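Subject: Re: [laton-users] Garment segmenter drops the second hand after a fold
From: Mhairi MacRitchie
To: laton-users

Hello all, and hello especially to whoever is new since April (there seem to be quite a few of you, and I'm so pleased!).

On the list yesterday, Mowat wrote:

> We are running the Laton segmenter over our shirt folding
> recordings and it mostly behaves. The trouble starts once the
> shirt has been folded the long way. From then on the tracker
> keeps the left gripper and loses the right one, and a few
> frames later it decides the episode is over and cuts it. I
> have tried raising the confidence threshold and lowering it
> and both are worse. Is this a known thing, or have we got the
> config wrong? We're on the stock Clekico export, no changes.
>
> Also, is there a way to stop the fold stage from flipping back
> to "spread" when there is a lot of wrinkling?

Thank you for writing this up so carefully, and for sending the episode along with it. I sat down with it after supper meaning to give it ten minutes and looked up at nearly eleven, so you can blame yourself for the length of this.

The short version is that your config is fine and the default is wrong, and it's my default, so I apologize. The segmenter has a setting called min_visible_area, which decides how much of a gripper has to be in view before we believe in it. I picked the number years ago on recordings where people folded small things, mostly dish towels, right in the middle of the picture. A shirt folded lengthwise is wide. Your hands go out to the ends of it, as they should, and then one of the grippers is half out of view, and the code throws it away as noise. In your episode the first drop is at frame 645, and the cut comes at 865, when the "both hands present" timer gives up.

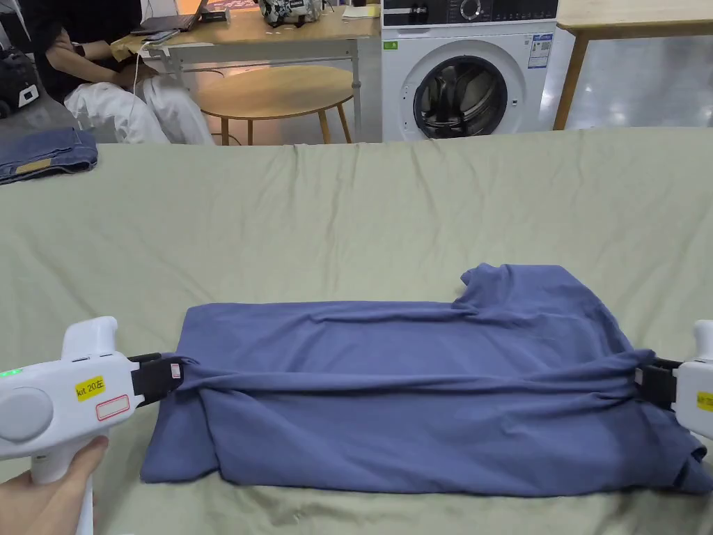 What I'd like you to try is turning off the area test for any gripper that already has a track. A new detection should still have to earn its place, but once we've been following a hand happily for a while there's no sense in dropping it the moment it gets near the border. In the config it looks like this:

tracker:
 min_visible_area_new: keep as is
 min_visible_area_tracked: 0
 border_grace_seconds: 3

The grace period is there so that a hand which leaves completely gets a little time to come back before we call the episode finished. I ran your recording with it set to 3 and the right gripper stayed on all the way through, and the episode came out in one piece. I tried 2 as well, and that was enough for this one, but I'd go with the longer value for shirts. If you have episodes where the folder stops to pick up the next garment you may find it joins two together, so do look through a handful before you let it loose on everything.

Now, the wrinkles. I had a good long think about this one. The stage classifier looks at the garment mask and also at an edge density score, and jersey cloth is a misery for the second part. When the fabric is pulled tight between two grippers you get all those creases running along it, and the classifier reads them as the edges of a shirt that hasn't been folded yet. Then there's usually a bit of sleeve standing up at one end which makes the outline bigger again, and off it goes back to "spread." Wallura on the list had the same complaint about T-shirts last winter and we patched it by making the stages sticky, meaning it takes several frames in a row of disagreement before the label changes. That patch is sitting in the dev branch. It helps with the flicker but it won't save you from a long stretch of bad readings, and I would much prefer to fix the score itself.

My plan is to compare the length and width of the mask against the same garment earlier in the episode and let the edge score count for a lot less. A folded shirt is a long narrow thing whatever the surface is doing. I have a rough version working and it gets your episode right from beginning to end, though one shirt is one shirt and I've been fooled before. If anybody has recordings of knitwear or anything floppy that they can share, please write to me off the list and I'll send you an upload link.

One small request while I'm here. When you report a dropped track, please include the tracker log as well as the export. Mowat did, bless you, and it saved me an hour of guessing. The flag is --log-tracks and it writes a plain text file next to the episode.

I'll try to have the new defaults into the dev branch by the end of the month. Do shout if the config above makes anything worse.

Warmly,
Mhairi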